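Visit report: Furken open day, Londthorpe

3 September 2022

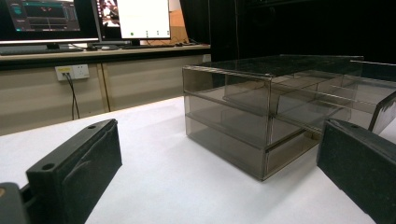
Furken makes desktop storage in acrylic and opens its Londthorpe building to visitors once a year. I went for the drawer organizers, a product I have specified for small offices for some time without seeing how they are put together. Entry was by timed ticket, 16 people to a group, and the tour took 90 minutes including questions.

The first stop was sheet storage. Cast and extruded acrylic are kept on separate racks, both with the protective film on. Clear, smoke and white are the standard colors. Smoke outsells the others, according to our guide, mainly to offices that want the contents less visible from across a desk. A tinted wall does not hide much at close range. Dividers and anything dark inside still show through it.

Cutting is done by laser for the thin parts and by saw for the thick ones. The laser leaves a glossy edge that needs no further work. Sawn edges go to a diamond polisher, and the difference is easy to feel with a fingernail. Under overhead light a polished edge shows up as a bright line, and the inspectors use this as a quick check: a break in the line means a chip or a saw mark.

Bonding was the part I had come for. Parts are held in a jig, and solvent is run into the joint with a needle. Too much of it clouds the panel next to the joint. The jigs come from Bozsik and are replaced every 500 units. We were not allowed to photograph them.

The drawers are made on a separate line. Clearance is set with a shim, and each drawer is fitted to its own case and stays with it through packing. I asked about mixing drawers from different cases. They will usually go in, but the fit varies and some will bind at the back.

Finished stock was laid out in the last room for handling. My notes on the two-level smoke model, catalog number 2558:

Clear top panel, useful for seeing into the upper level from above.
Thin shelf between levels. I would not load it with anything heavier than pens and cards.
No felt or rubber feet supplied. On a smooth desk I would add some.
Shows fingerprints quickly, as all of them do.

Furken advises a microfiber cloth and mild soap – no ammonia cleaners, no alcohol.

Parking is limited and the entrance is on the side away from the road. The Grurnholm bus stops close by but does not run on Sundays. Seconds are sold at the door, cash only, mostly trays and single drawers with minor scratches.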